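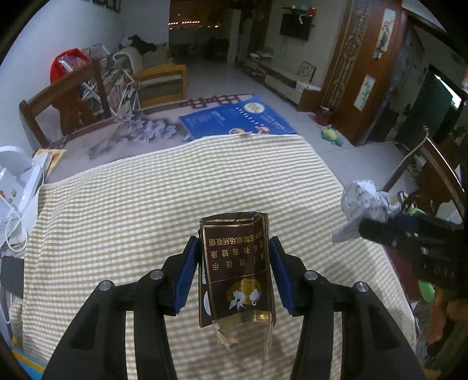 Tidying a Shared Bedroom: Sorting Small Household Waste at the Point of Use

Student project report
Course: Home Environment and Resource Use
Submitted by: Lok-yiu Mak
Date: Nov 29, 2025

1. Introduction

Most advice on household waste begins in the kitchen. The kitchen has the largest bin, the most packaging and usually the only space set aside for separating one material from another. Bedrooms are treated as places where little is thrown away, and the waste that does arise there is expected to find its own way to the kitchen.

The present project examined that expectation. It concerned small items of waste, chiefly paper and empty packets, that collect on and near beds during ordinary use of the room. The aim was to establish where such items come to rest, how they are sorted when the room is tidied, and whether a modest change in the arrangement of the room makes correct sorting more likely.

The work was carried out in student and family lodgings at Arnwood, a residence in which bedrooms also serve as places for study, reading and receiving visitors. Residents gave written consent before any room was entered, and no names or room numbers are recorded in this report.

2. Background

The residence provides three collection streams on each floor: paper and card, mixed recycling, and general waste. Signs above the bins list common kitchen items. They do not mention cigarette packs, printed receipts, tissue, or packaging made of more than one material.

The cigarette pack is a useful case. A typical pack consists of a card outer, a foil-faced inner wrap and a clear film, and the film is generally removed first. Once the pack is empty it is often crushed, and a crushed pack is seldom taken apart again. The foil and card then travel together, whichever bin they enter. Crumpled paper presents a different difficulty. It is accepted in the paper stream, but a tight ball of paper is easily taken for general waste, particularly when it has been lying among other things.

3. Method

The project ran in two stages of equal length, the first beginning in March. Residents in the participating rooms tidied as they normally would. At the end of each tidying session, the contents of the bedroom bin were laid out on a tray, sorted by material and weighed to the nearest gram. Bags were collected before the cleaning staff made their rounds.

During the first stage, nothing in the rooms was changed. During the second stage, each room received a Hollmann two-part bin, placed within arm's reach of the bed. One side was labeled for paper and card, the other for everything else. A half-page guide was fixed to the inside of the lid. It gave the following instructions:

Flatten paper before putting it in.
Pull the foil out of cigarette packs. Card goes left, foil goes right.
Check between the bed and the wall.
Empty the left side into the floor's paper stream, not the kitchen bin.

A total of 83 bags were examined across the two stages. Five bags were set aside, as they contained liquid or food and could not be sorted safely. Residents also completed a short form on Grotusia, the course's survey platform, at the close of each stage.

4. Observations

4.1 The bed as a work surface

The bed proved to be the main working surface in most of the rooms. Residents emptied pockets and bags onto it, folded laundry on it and gathered loose items there before deciding where they belonged. This was practical – a bed is large, flat and at a convenient height – but it also meant that waste and wanted items lay together for a time.

Striped and patterned sheets made small pieces of torn foil and paper harder to find. Two residents remarked that they had discovered scraps only when changing the bedding. A plain cover laid over the bed during tidying removed this difficulty at once, and one household adopted it for the remainder of the project.

4.2 Chairs and floors

Wooden chairs beside the bed were used for clothing and bags. The floor beneath them became a holding area for bundles that residents intended to deal with later. Such bundles were rarely waste in themselves, though waste was often found among them.

4.3 Sorting

In the first stage, card and paper were almost always mixed with general waste. No cigarette pack had been separated into card and foil. In the second stage, the paper side of the bin was used in every participating room, and its contents were largely correct. Packs remained the weakest point. Most were placed on the card side whole, with the foil still inside. Residents explained on the form that they had read the instruction but did not care to handle the pack a second time.

The heaviest single load of paper, at 800 grams, came from a room used for examination study. Excluding that load, the middle value for paper in the second stage was 80 grams per bag.

5. Discussion

The placing of the bin appears to have mattered more than the written guide. Residents who could not recall the text of the guide still used the two sides properly for paper. The guide had some effect on flattening, which reduced the number of times the bin had to be emptied.

The project has clear limits. The rooms were few, the residents knew that their bags would be examined, and both stages fell within term time. An Arnico luggage scale was used for the larger loads after the kitchen scale failed, and the two instruments were not checked against each other. The weights should be read with that in mind.

6. Recommendations

The residence is advised to place a two-part bin in each bedroom at the start of the year, and to add paper, receipts and cigarette packs to the signs on every floor. A light, plain cover for use when sorting on the bed could be kept with the cleaning supplies and lent on request.

A later project might ask residents to separate the pack when it is first emptied – before it is crushed – and compare the results with those given in section 4.3. The tray sheets and blank forms have been lodged with the course office for that purpose.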